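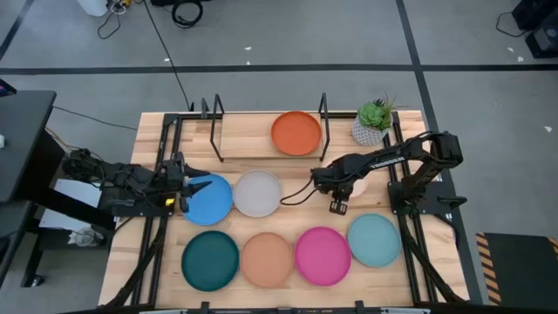 Round plastic plates in assorted colors on a butcher-block table, with wire uprights at the back.

Reading time: 3 minutes

The mixed plate set is a group of plates that share a shape and differ in color. It is usually made of plastic, sold stacked, and bought by people who have broken the other kind. The term also covers sets assembled by accident, in which case the plates may not share a shape either.

Terminology

Retail catalogs prefer "assorted." The Lustell housewares catalog, which ran to 1159 numbered items in its longest edition, listed its plates as "harmonizing," a word it also applied to mops. In the town of Preltcombe such a set is known as a "Saturday stack," after the day the market sold them off the back of a van. The name outlived the van.

Color

Colors are seldom explained by the maker. A set may run from bright blue and magenta to pale aqua and gray, with an orange plate for anyone who feels the rest are too quiet. Trundis, a plastics firm, named its shades after weather for several years and then went back to naming them after colors when shops complained that customers kept asking for "drizzle" and meaning different things by it.

In households, color tends to become property. One plate is claimed by the youngest person present and cannot be used by anyone else without a hearing. Gray is generally the last to be picked and so stays the least scratched — a fact of some interest to secondhand dealers.

Storage

Plastic plates may be stacked in a cupboard or stood in a rack. The simplest rack is a pair of wire uprights with a gap between them. The plate goes in on edge and leans. A plate laid flat between the uprights is not racked in the strict sense, although it is off the table, and many households accept this.

The order of plates in a rack is a matter of local custom. The Nwankwo housekeeping manual, a pamphlet of 185 pages, gives it four of them and recommends dark to light. It adds that guests who help with the dishes should be thanked and the rack redone after they leave.

Sorting and setting out

Before racking, plates are often spread over the table in a single layer, which takes up the whole table and is a good moment to discover that somebody wants to eat at it. Butcher block is a popular surface for the purpose. A small potted succulent is commonly kept at one corner, where it is moved for large meals and otherwise left alone.

Manufacture

Trundis pressed its first assorted run in a batch of 4000, of which 900 came out the same green. These were sold separately as a matching set, at a higher price.

See also: Dish rack; Picnic ware; Cupboard

We use cookies to improve your reading experience. Accept all / Manage preferences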